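### 3.2 Floor covering and perceived noise in shared workrooms

The second part of the study concerns the floor. In the literature on shared workrooms, the ceiling receives most of the attention, and the floor is often treated as a question of cleaning and cost. We think that this is too narrow. People who work standing up move their feet, pull stools and put down boxes many times in a day, and these small sounds were named more often in our interviews than voices or telephones.

We compared two sites. The Lurero site has a sealed concrete floor in all of its workrooms. The Cisley site was changed from vinyl to striped carpet in January, and the benches and shelves were returned to their former places after the work. The rooms are similar in height and in number of regular users, but the Cisley rooms have larger windows, and this difference could not be removed from the comparison.

A questionnaire was sent to 1000 persons who had used one of the two sites during the period. We received 600 complete answers. Each person rated six sources of noise on a scale from one to six, where six means "disturbs me very much". The sources were voices, steps, stools, dropped objects, ventilation and traffic. In addition, short comments could be written in a free field, and 2830 comments or parts of comments were coded by two readers who worked separately. When the readers did not agree, the comment was placed in the group "other".

For steps and stools, the ratings at the Cisley site were clearly lower. For voices we found almost no difference, which agrees with the view that a thin carpet has little effect on speech. The result for dropped objects was less expected. Users at Cisley rated them as more disturbing than users at Lurero did. Several comments suggest an explanation: in a room where the floor is quiet, an object that falls on a hard bench is heard more strongly. The carpet and a bench at the Cisley site are shown in Figure 4.

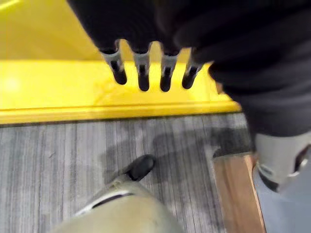
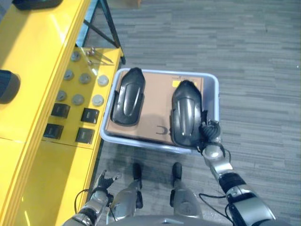
**Figure 4.** Views from the Cisley site.

A limit of this comparison is that the users at Cisley knew that the floor was new. Some of them had asked for it, and it is possible that they wished to see an improvement. We tried to reduce this effect by not using the word "carpet" in the questionnaire, but the topic was still easy to guess. The effect of cleaning hours was also not controlled. At Lurero the floor is cleaned in the early morning, while at Cisley the cleaning overlaps with the first working hour, and 'ventilation' may have been chosen by persons who in fact heard the vacuum cleaner. For this reason the ratings for ventilation are left out of the model in Section 3.3.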